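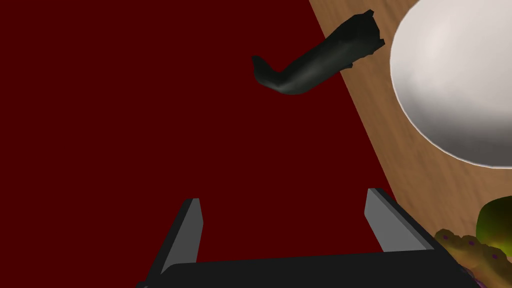
Chapter 11
The Hand That Said It Was Full

I lost most of an October to the fault in this chapter, and I'm still a bit cross about it. So before we get to any theory, let me tell you how it went.

I was working on a simulated two-armed robot in a project called Osine. The jobs were household ones: reach for a thing, close the fingers, lift, put it somewhere sensible. A program called Plullent decided where the arms should go, and a smaller one called Mak wrote down what happened. One evening I set off a batch of 333 runs and went home feeling very pleased with myself.

Next morning Mak told me that 297 of them had ended with a good grip. I made a cup of tea and started looking through the views from the wrist, mostly because I wanted a nice one to show people. The first one I opened had the fingers wide apart and nothing between them. So did the next. Mak had them both down as "object held".

You'll meet this sort of fault again and again, on real machines as well as simulated ones. The arm moves well, the screen is green, and the one fact everybody is relying on is wrong. On a real robot an empty hand that believes it's full will carry on with its job – it may swing over to the drop-off point at full speed, or push down on a surface that it thinks is further away than it is. The opposite mistake is worse. A full hand that believes it's empty will open whenever it likes, and whatever it was holding goes on the floor or on your foot. 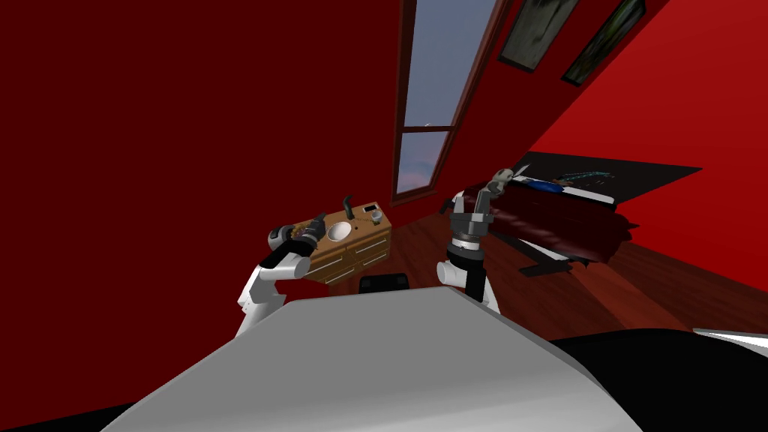 11.1 Two arms, one message

With two arms there are two hands to ask about. In Figure 11.1 the gripper on the right is open and holding nothing, while the fingers on the left are curled forward and look closed around something small and dark. A person sorts that out at a glance. Plullent had to be told, and it was told by a short message from each wrist.

I spent days on the wrong things. I changed the grip force. I changed the shape of the fingers. I blamed the people at Letex, who had written the contact model, and sent them a rather sharp note (I've since said sorry). Then I printed the messages out with their times next to them, which I should have done on the first morning, and there it was. Both wrists were writing to the same slot. Whichever one spoke last spoke for both, and if neither had anything new to say, the old answer simply stayed where it was. Some of those answers were 2 seconds old by the time they were read. That's an age for a moving arm!

So a good grip on one side could be credited to the other side, and Mak, quite properly, wrote down what it was given.

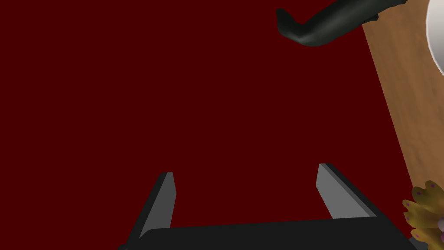 Figure 11.2 Wrist view with the fingers open. The curved dark handle is up and to the right of the gripper.

Keep Figure 11.2 handy, as we'll come back to it in the exercises. For now, try writing down every signal you would want to check before you let a program record "object held" for a hand in that position. My own list had one entry on it when I started, and it was the wrong one.

In the next section we'll give each wrist its own slot, put a time on every message, and decide what the arm should do when a message is too old to trust. The short answer is that it should stop – but stopping safely with a heavy pan in mid-air takes a bit more thought, and that's where most of the chapter goes.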